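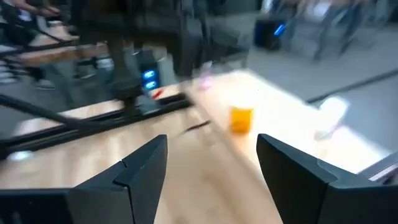

Vibeke Skov still asks visitors to our lab whether they would let a robot sort their mother's tablets on the strength of a success rate, and says she has yet to hear a straight yes. We think the visitors are right, and the rest of this page explains what we do about it.

Print this page | E-mail this page

Search Skuven
Enter keywords... Go

About us

Skuven is a small research group that tests claims about robot handling. We started because we were tired of reading results we couldn't repeat. A paper would report that an arm could pick up small household containers nearly every time, we would set up the same task, and the number would fall apart by lunch. Sometimes the fault was ours. Quite often the bottles had been lined up in the same places for every run, or failed runs had been put down to "operator error" and left out.

Our main line of work is called Kragh. It is a way of scoring, and a fairly dull one. Before a session starts we write down what will count as a success, what will count as a failure and who has the last word on a dispute. After that, no run is thrown away. If the arm freezes, that is a failure. If someone has to step in, that is a failure too, even when the arm "would have got there".

We use see-through containers a good deal. A learned policy that does well on solid, matt objects can go badly wrong with tinted plastic, where the edges are faint and whatever is behind the bottle shows through it.
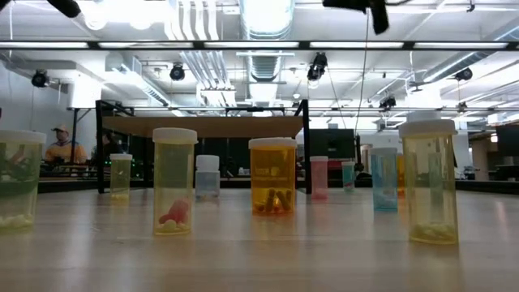

The result we are best known for came from checking our own earlier work. Under the old scoring we had a grasping method that looked very good. We ran it again under Kragh, 700 attempts in all, with the bottles moved between runs by a person who hadn't seen the method at work. The gap between the two scores was 11 percentage points, and it went the wrong way. We published both figures. One partner asked if we could leave out the first one, or the second one, and we declined.

What does the result show? Less than some people have claimed for it. It shows that one method, on one sort of object, was flattered by the way we had been testing it. It doesn't show that learned grasping is a dead end, and we wish people would stop quoting us as if it did. We also can't yet say how much of the drop came from moving the bottles and how much from counting every stoppage. A follow-up that separates the two began in April.

We don't give awards or badges, and a Kragh score is no promise that a machine is fit for use with real medicines. Please don't print it on a brochure.

Who we are

There are 12 of us, most with a background in measurement and only 3 trained in robotics. Vibeke Skov leads the group. We take paid testing work from firms, among them Volteo and Zalent, on the condition that the scoring rules are fixed beforehand and the full run list is released whatever it says. Some firms go quiet when they reach that clause.

Visits are on Monday afternoons by arrangement. Bring a claim you would like checked, and the raw runs if you have them.

Print this page | E-mail this page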